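Consumer Behavior, Unit 8: Reading Claims About Habit and Routine
Course notes, Irnbridge College
Instructor: Vesela Vukčević

Reading before class: Penry, chapter 9, and the Rowlands handout on survey wording.

Last unit we took the popular version of habit research at its word. This unit goes back over it with a colder eye. You will have heard that a new habit takes a fixed number of days to form. Ask whoever tells you this where the number came from. Usually they read it in a book, and the book got it from another book.

1. What is being measured?

Most studies of household habits ask people how automatic something feels. That is a report of a feeling. A person who has wiped the kitchen counter every night for years may say it takes effort, and a person who started last month may say it takes none. Penry treats the two answers as points on one scale. I am not convinced they belong on the same scale at all.

Compare the Bestholm survey, which we will use for the assignment. It had 597 people at the start and asked them about one chore of their own choosing. Look at the phrase "of their own choosing." People pick chores they already expect to keep up. Any success rate that comes out of a design like that is going to look healthy.

2. Who is left at the end?

The Bestholm report gives its main result for people who filled in all 16 weekly forms. It mentions the dropouts in a footnote and says they were "similar in age and household size." Fine, but were they similar in whether they did the chore? The report can't say, and it should have said that it can't. People who quit a chore also tend to quit filling in forms about it.

Tegwen Penry's answer to this (p. 9 of the reply, on the course page) is that dropout happens in every long study. True, and no help to us. 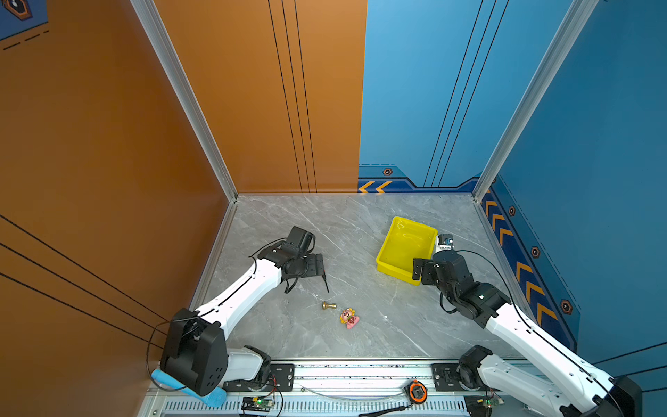 The second complaint about dropout is less often made. Filling in a weekly form is itself a reminder. Take the form away and you take away part of the treatment, so the figure for people who stayed tells us how chores go when a stranger asks about them every week. Very few homes are run that way.

3. Cues

The standard advice is to tie a new chore to something you already do: start the dishwasher after dinner, sort the mail after taking off your coat. I think this is reasonable advice. The evidence for it is thinner than the confidence with which it is given. In the Loltley trial the group given cues also got a longer talk, a printed sheet and a phone call. Idris Samuel credits the cues. He could as easily credit the phone call.

Questions to bring to class

What would the Bestholm result look like if every dropout had given up the chore? What if half had? You do not need exact figures, only a sense of how far the answer moves.

Is there any result from the Loltley trial that would have led Samuel to drop the idea of cues?

Keep a log of one chore for a week, then stop the log and see if you can remember the following week without it. Several of you will find you can't, and I would like to hear about that too.

Assignment 8 is due at the end of July. Two pages, no more. Summaries of the reading will be handed back unmarked.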